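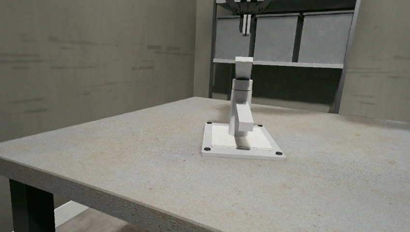 White lever fixture on a square plate, gray top

Trurncombe Home Forum > Kitchens and Baths > Sinks and Faucets
Topic: Plate or no plate under a single-hole faucet?

mudroom_mike
Original poster

We are replacing the kitchen faucet. The old one lasted 11 years and the handle has been getting stiffer since last winter. I bought an Orunano single lever. It comes with a square plate that you can install or leave off.

The sink has one hole, so I don't need the plate to cover anything. The hole is a little rough on one side where somebody opened it up before we bought the house. My wife likes the look without the plate. I think the plate will spread the load and keep the faucet from rocking, which is what the old one did.

Questions:
Does the plate help with rocking or is it only for looks?
Do I put putty under it, silicone, or just the gasket that comes in the box?
A plumber quoted me $683 to install it and replace both shutoff valves. Is that out of line?

Shutoffs are original to the house. One of them will not close all the way.

lindy_t
Reply

Leave the plate off if you have one hole. It is one more seam for water to get under. We had one at our last place and there was always a line of brown gunk around the edge no matter how often I wiped it. Without a plate you wipe around the base and you are done.

Rocking is from the nut underneath coming loose. Tighten the nut.

pipewrench_dad
Reply

Disagree with Lindy on this one. On a thin stainless sink the metal flexes, and a plate on top plus a support plate below makes a difference. On stone or solid surface I would agree and leave it off. Mike, what is yours mounted in?

Also, with a rough hole you want something covering it. The base of a single lever only overlaps the hole by a little. If the hole was opened up unevenly you could see the edge of it once the faucet is in.

mudroom_mike
Original poster

Stainless drop-in, thin. You can push down next to the faucet and see it move. The counter itself is laminate.

pipewrench_dad
Reply

Then use the plate. And get a piece of plywood cut to fit under the sink deck around the shank. Paint it or seal it first. I have done that on three rentals and none of them rock.

On the putty question, read the instructions. Some makers don't want plumber's putty on their finish or on plastic parts. If it came with a gasket, use the gasket. I run a thin bead of clear silicone around the inside and leave a gap at the back so that if it leaks you find out.

quartzandregret
Reply

Going to hijack this a little. We are putting in a new counter at the same time as the faucet and I'm stuck on the color. I want a mottled gray, the installer is pushing plain white. My worry with a speckled gray that has rust or tan blotches in it is that I'll never know if I am looking at the pattern or at a stain. The sample from Hollmann looked good in the store, and then I set a tea bag on it at home and could not tell where the tea was.

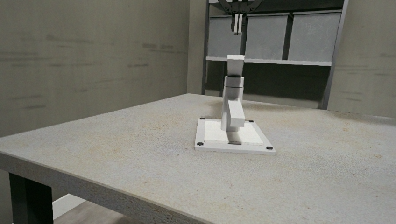 lindy_t
Reply

I would count that as a plus. I have plain white and I see every crumb and every coffee ring. My sister has a busy gray and her kitchen looks clean when it isn't.

The thing to ask about is the edge. If the side is left rough or has pits in it, grease gets in there and stays. Get a polished or eased edge even if it costs more.

D. Schwerdtfeger
Reply

I fabricated counters before I retired. Some points in no order.

Pattern does not cause staining and does not prevent it. What matters is the material and the sealer. Quartz does not need sealer. Granite usually does. Put a few drops of water on the sample and leave it. If the spot goes dark, the stone is drinking.

Orange spots that show up later near a faucet are often rust, either from iron in the water or from a steel part sitting on the stone. A poultice will take out some of it. Bleach is the wrong product for rust and can set it.

Have the faucet hole drilled by the fabricator, in the shop if possible. Bring him the faucet. I can't tell you how many people ordered a hole from a catalog page and then changed the faucet.

As for the plate on stone, leave it off.

Detlef Schwerdtfeger

quartzandregret
Reply

Thank you, I will try the water test tonight. The sample has no label on the back so I am not even sure which material they gave me.

Follow-up question. The installer wants to set the new top on particle board. Our old counter was on particle board and it swelled up at the sink until the front edge lifted. He says the new stuff is different. Is it?
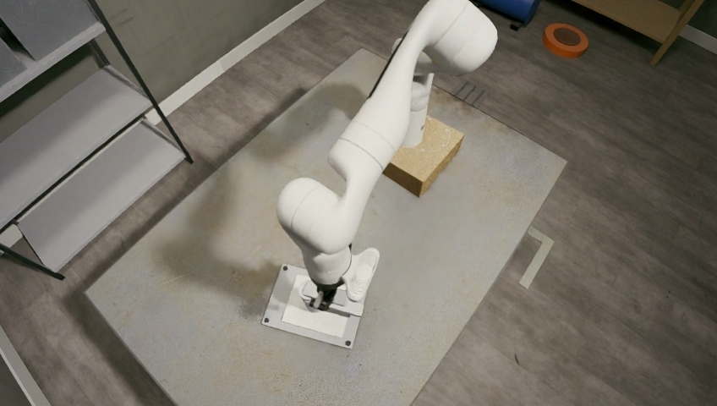 pipewrench_dad
Reply

No. There is a moisture resistant grade and it holds up better than the standard grade, but a cut edge next to a sink is still a cut edge. I would ask for exterior plywood. If he refuses, seal every cut, including the inside of the faucet hole and the sink cutout. I used Furna sealer on mine, two coats, and it has been fine.

sawdust_annie
Reply

I am going to stick up for particle board a little. It is flat, it is stable, and most of the laminate counters in this country sit on it. The failures I see are from a leaking faucet or a sink rim that was never caulked. Plywood will rot too if it stays wet long enough. It just takes longer.

Agree on sealing the cuts.

D. Schwerdtfeger
Reply

For a thick stone top you may not need a full deck at all. It depends on the cabinets and the overhang. Ask him why he wants one. If his answer is that he always does it that way, ask for another answer.

mudroom_mike
Original poster

Back to my sink for a minute. I talked to the plumber again and the $683 includes new supply lines and hauling off the old faucet. Still seems high to me. The shutoffs are compression type, so I think I can do them myself if the main closes.

lindy_t
Reply

Check that the main closes before you take anything apart. Shut it and open a faucet on the lowest floor. If it keeps running, call the plumber.

The price seems normal for where I live. Two valves, a faucet and lines is most of a morning under a sink.

pipewrench_dad
Reply

It's high for here. Get a second quote with the valves priced separately. Buy quarter-turn valves, and don't reuse the old supply lines.

mudroom_mike
Original poster

Main closes. I'm doing the valves and the faucet myself, with the plate and the plywood underneath. My wife has agreed to the plate on the condition that I am the one who cleans around it.

sawdust_annie
Reply

Old toothbrush and white vinegar, but keep the vinegar off the counter if you ever switch to marble.

quartzandregret
Reply

Water test result: the spot went dark. So it's stone and it needs sealer. I'm calling the store in the morning to ask what it is.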